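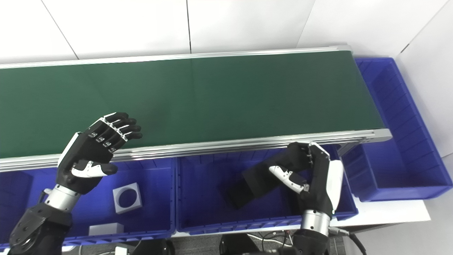 Keeping a squeaky fold-up treadmill or a small bench belt running true is mostly a matter of patience, and I say that as someone who rushed it the first few times and paid for it in frayed edges. The idea is the same whatever size you own. A long green belt that runs between silver side rails, with a blue bin under the end, wants exactly the same care as the little black one in your spare room. Switch it off at the wall, wipe both sides with a barely damp cloth, and give it 15 minutes to dry while you put the kettle on.

Next, look at the gap down each side. If the belt has wandered left, turn the left rear bolt a quarter turn clockwise, run it slowly for 100 turns of the roller, then look again. It's tempting to give the bolt a proper heave - please don't! A quarter turn really is plenty, and you can always go back for another.

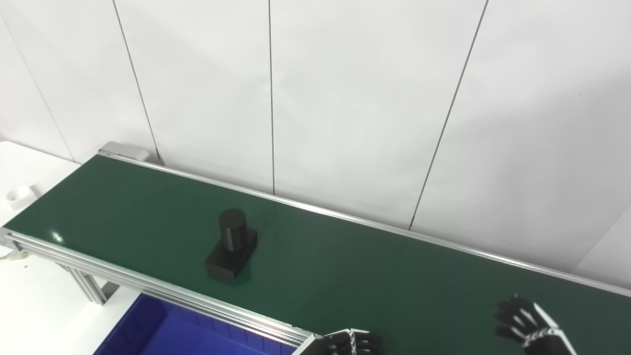 Birnodley, October

A little update for everyone who wrote in over winter (thank you, I've read every one). Several of you asked about belts that slip under load, and my favourite fix is still to tighten both rear bolts by the same small amount, so the tracking you've just sorted isn't thrown out again. Check your manual before you put any lubricant near it, as some belts come ready waxed and will go gummy.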